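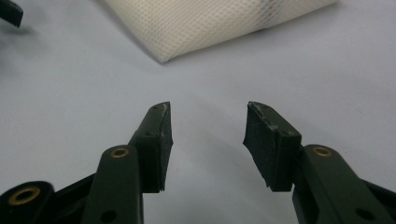

5 min read

Light gray tabletops: frequently asked questions

By Vija Kütt | Updated October
Technical review: Jinlong Liang

Share 2 | Comments 5

These questions come from people who own, or are about to order, a table with a pale gray top. Where the answer depends on the surface material, the material is named. If you do not know what your top is made of, read the second question first.

Why does a pale gray top show marks that a white one hides?

Gray sits in the middle of the range, so both lighter and darker marks have some contrast against it. Dust, dried water spots and chalky residue read as light patches. Rubber, pencil and shoe polish read as dark ones. On a white top only the second group is easy to see. The effect is stronger under a single lamp placed low and to one side.

How can I tell which material I have?

Look at the underside and the edge. A laminate top has a thin decorative sheet bonded to a core, and the joint is usually visible at the edge as a fine line unless an edge band covers it. A painted top has the same color running over the corner without a joint. Linoleum feels slightly warm and gives a little under a fingernail. Solid surface material is the same color all the way through, including inside any cable hole. If there is a label under the table, trust the label over any of these checks.

What should I use for everyday cleaning?

A damp microfiber cloth. Add a drop of dish soap if the surface feels greasy, then wipe again with plain water and dry it. Skipping the second wipe leaves a soap film, and the film is responsible for most complaints about streaks. All four materials tolerate this routine. Linoleum should be dried promptly.

How do I remove black rubber marks?

Start with a soft white pencil eraser and light pressure. Work from the outside of the mark toward the middle so that the smear does not spread. Brush off the crumbs and wipe with a damp cloth. If a shadow remains on laminate or solid surface, put isopropyl alcohol on a cloth, rub for a few seconds and rinse. Do not use alcohol on linoleum. On a painted top, test it under the table first – some paints soften and pick up the color of the cloth.

Can I use a melamine sponge?

It is a fine abrasive. On a matte top it polishes the area you rub, and the result is a shiny patch that cannot be wiped away. On solid surface the sheen can be evened out afterward with a fine finishing pad. On laminate and paint it is permanent. Keep the sponge for the legs.

Is it a scratch or a deposit?

Wet the spot. A deposit usually stays visible or moves, while a shallow scratch often fades under water and returns as the surface dries. Then draw a fingernail across it. If the nail catches upward, something is sitting on the surface. If it drops, material is missing. Metal feet and unglazed ceramic often leave gray lines that look like scratches and are in fact metal or clay rubbed onto the top. A mild cream cleaner made for glass cooktops removes many of these, but test first and stop as soon as the line is gone.

What can I put under heavy or hard objects?

Felt pads for anything that slides. Cork for anything that stays put. Soft black rubber feet and cheap vinyl mats should be treated with caution on light colors, as plasticizers and dark pigments can move into the surface over a period of months and leave a yellow or brown print. No cleaner gets that print out. Silicone is generally safer, although it can leave an oily outline that comes off with dish soap.

How much heat can the top take?

Use 100°C as the point above which nothing goes directly on any of the four materials. A full kettle fresh from its base is already at that limit, and a pan from the stove is well over it. Steady low heat also matters. A laptop charger left on linoleum or paint for a working day can leave a dull rectangle. Use a trivet with an air gap and not a flat cloth.

Does pale gray change color over time?

Paint and linoleum do, slightly. New linoleum may have a yellowish cast from drying in the dark, and it clears after exposure to daylight. Painted tops near a window tend to drift warmer. Laminate is the most stable. Move lamps, trays and desk mats now and then during the first few months so that any change is even.

My replacement leaf does not match. Is it faulty?

Probably not. Gray is made from several pigments, and small batch differences are easier to see than in white. Compare the two pieces in daylight with the grain or pattern direction aligned. A mismatch visible only under one type of bulb is a lighting effect. A mismatch visible in daylight as well is worth reporting, with the batch code from the underside of both parts.

What size is the Naretti top, and can I trim it?

The Naretti from Bultberg is 1100 mm on the long side. It can be trimmed on the long side only. Use a fine-tooth blade, tape the cut line, and cut with the decorative face down if you are using a handheld circular saw. Seal the cut edge the same day. An unsealed core takes up moisture and swells, and the swelling does not go back down. The Ellis top has a shaped edge on all sides and should not be trimmed.

How flat should a tabletop be?

For writing and general use, a bow of roughly 2 mm over the full length goes unnoticed. Check it with a straightedge laid on the diagonal as well as along each side. Before deciding that the top is warped, loosen the frame screws, let the table stand level and tighten them again in rotation. Frames bolted up out of square account for many reported warps.

Can a damaged matte top be refinished?

Solid surface, yes. Linoleum, partly: a wax dressing fills fine scratches and darkens the color by a small amount. A painted top can be sanded and repainted in full, but spot repairs show. Laminate can be filled at a chip with color paste – Brutuvar sells a light gray that can be mixed with its white – and the repair will remain visible at an angle.

Comments (5) | Sort by oldest

Huw James
The eraser worked on my laminate desk. The alcohol step was not needed.

Shuzhen Yuan
Does the advice about rubber feet apply to monitor stands?

Vija Kütt
Yes. Put a cork sheet under the stand, cut to the same outline.

Cledwyn Parry
My batch code was on the end of the leaf, under the edge band flap, and not on the underside.

Jinlong Liang
Thanks. Older leaves may be marked there. Either location is fine when you report a mismatch.

Get new care guides by email. Enter your address to subscribe. You can unsubscribe at any time.

This site uses cookies to remember your settings. Accept | Manage preferences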